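Notes for the group talk, slides 6 to 9. Speak slowly, skip 8 if Dougal is already looking at the clock.

Slide 6. The claim as it was put to us: train on 1,056 demonstrations and the two-arm policy learns to tidy small parts without being told the order. I don't dispute the number of demonstrations. I dispute "learns." Say that early so people know where I stand.

What we ran was the Pevia policy, retrained on our own bench, same task family, markers and caps. Abbas did the retraining and I did the scoring. We used 5 starting layouts. Two of them were never in the training set, and those are the only two I care about. Remind people that the Zorkier report doesn't separate seen from unseen layouts anywhere, including the appendix.

Slide 7. Leave it up for a bit. Caps and marker in the middle, one arm on each side, either gripper could go for them. 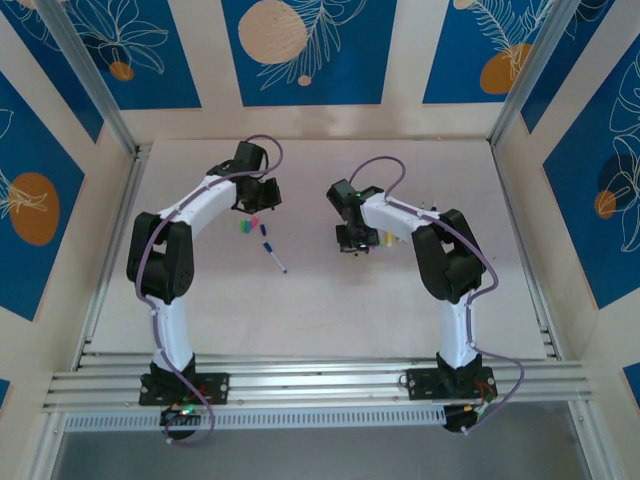
Mahtab Ghaffari objects at this point that a person faced with two hands and one pile hesitates too, so a slow start shouldn't be scored as a failure. Fair. I've rescored with hesitation ignored and the gap between seen and unseen layouts is still there. Smaller, but there.

My reading is that the policy has memorized which arm moves first. Mirror the layout and it should swap arms. Mostly it didn't. I can't rule out a calibration fault on our side, and Lenuța will ask, so say it before she does.

Slide 8. Loss curves. Pretty, and they tell us very little.

Slide 9. Ask for bench time in June to rerun the mirrored layouts with someone else scoring. I shouldn't be grading my own hunch.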